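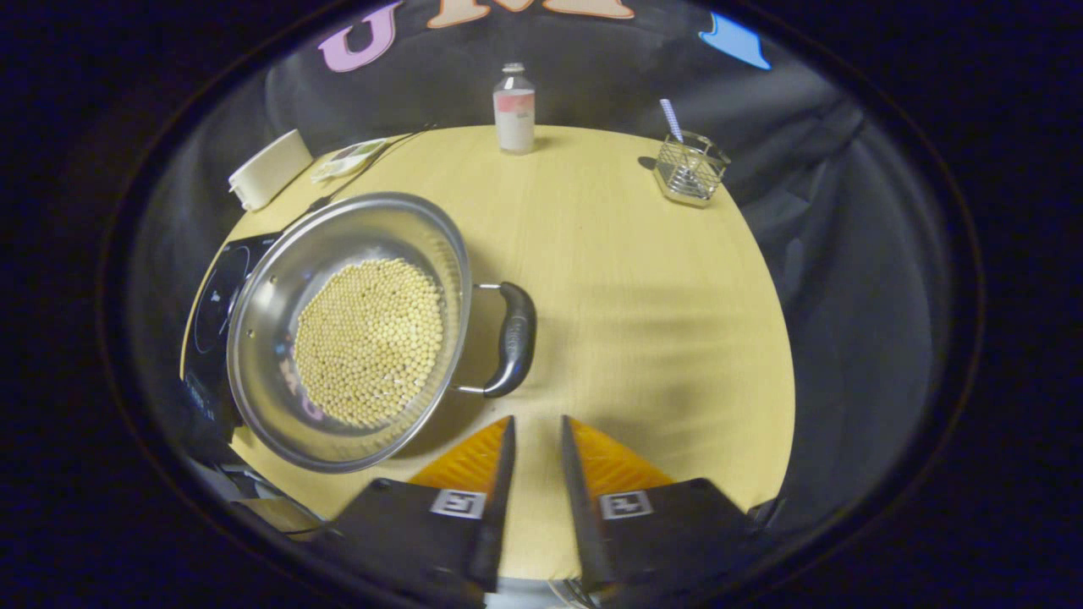
Kitchen table, second session with the Uvitton hand-held kit. May, start 9:40. Me on the gripper, Retno Teoh on the laptop.

We have the kit on loan from Trikville until the end of the month and have to say yes or no to buying two. This entry is only about the gripper and its software. Service terms are in Guoqing Song's notes, same folder.

Task: take hold of the pot by its handle, move it between the round table and the cooktop, let go, back off. Soybeans as the load. Cooktop left off for all of it. No hot work with this kit until we have read the section on finger temperature, which the manual refers to twice and doesn't contain.

Target for the session was 80 recordings. Stopped for lunch at the target, then Retno went through the files. 18 rejected by the software's own check, nearly all with the same message, "tracking confidence low". She opened a few of the rejects and the paths looked fine to both of us. Either the check is too strict or we don't understand what it measures. Sent the question to Trikville with two files attached.

Fingers. The grip pads are better than on the Pasaribu set we had last year. The ridges hold the pot handle without much squeeze. The handle is curved and glossy and I expected it to roll, and with the beans in, it did roll a little when I took it near the end. Closer to the pot it stayed put. Noted in the task sheet: grip near the pot, not at the tip.

Pads look the same as when we unpacked them. Too early to say anything about wear. The supplier's sheet says to change them at 1000 grasps and doesn't say what kind of grasp.

Markers. Software reads the finger opening from the two square markers at the base of the fingers. Calibration is open, close, open, hold, and takes less than a minute. We did it at the start and again after lunch and the two results agreed. It did fail once, when I had my sleeve over one marker. Roll up sleeves.

View. Very wide. Good for keeping the whole table in, less good for small things at the back, which come out tiny. If we ever do the straw or the little bottle as a task we should bring them forward. 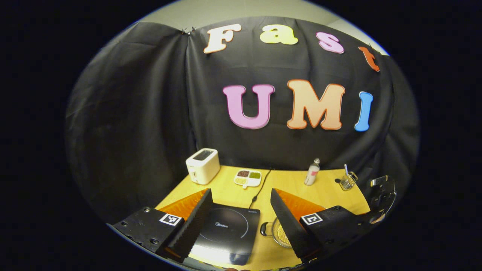 Fingers open over the Midea cooktop, pot standing off to the right.

Cord. The cooktop's power cord runs across the wood toward the back. Tape it down or route it off the side before the next session, otherwise it ends up in the grasp sooner or later.

Backdrop. Dark cloth with the letters on it. Retno thinks the letters help the tracking, as plain black gives it little to hold on to. Could be. We should do one short run with them taken down and compare, and only change that one thing.

Weight. Fine for a while, then you feel it in the wrist. I was slower in the second half, and you can see it in the recording lengths. Swap operators halfway next time.

Export. Went through Ollow as usual. First try stopped at file 267 of the combined set (ours plus the earlier session), a bad timestamp. Retno removed that file and the rest went through. The error text gave only the number and no file name – she had to sort the folder to find it. That goes on the list for Trikville.

So far I would say yes to one kit, and wait on the second until we hear about the rejects. Guoqing wants two or none because of the shipping.

To do:
Tape for the cord (me)
Run without letters (Retno)
Ask for the missing manual section
Price for spare pads, not in the quote
Charge both batteries tonight, the second one was not full this morning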